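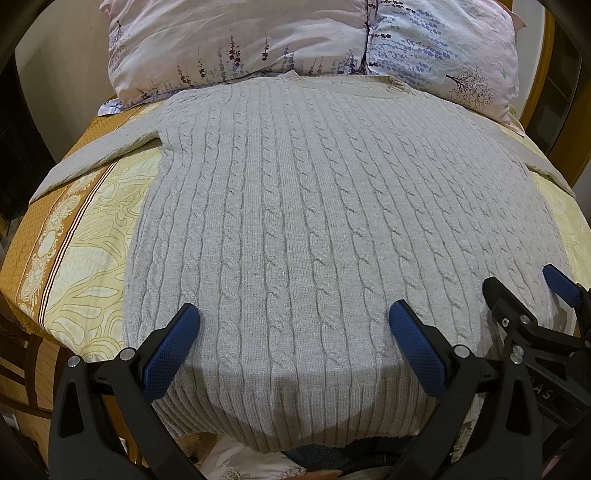
Grey cable-knit, laid out on the bed. Rimbridge open day, November.

Questions we were asked about the Rimbridge open day

Is this a robot that folds laundry?
No, whatever the poster said. Visitors saw hand-held grippers used on clothes and bedding. The robot is meant to learn from this later. Ask us again when it has.

Why a bed and a jumper?
Cloth is hard. A box keeps its shape when you pick it up and a jumper doesn't. Godelieve Goossens, who ran the demonstration, was frank about that, and I give her credit for it — the leaflet was a good deal rosier.

Can I have a go?
Yes, if you are 17 or over. Sessions last nine minutes. Take hold near an edge and close the jaws slowly.
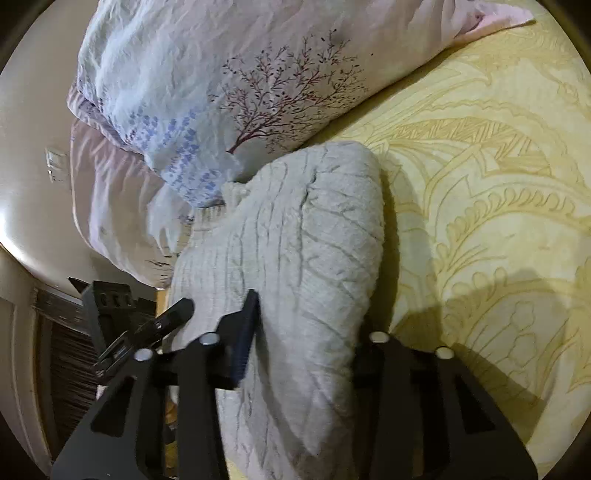
Thick, fluffy things are easy to grab and awkward to let go of neatly, so don't judge your own efforts too harshly. I wouldn't judge the machine kindly on them either.

How many tries does it need?
Gumaro Huerta told my group 500 for each kind of garment. I asked where that number came from and am still waiting.
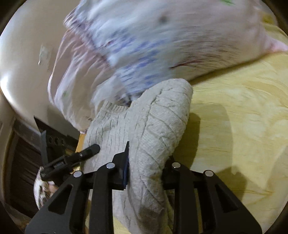 What does it cost?
The Fament kit is listed at 2599, without a robot. For that money I'd want to see one fold a shirt first.

Will there be another open day?
One is planned at Nastitz. No booking needed, mornings only.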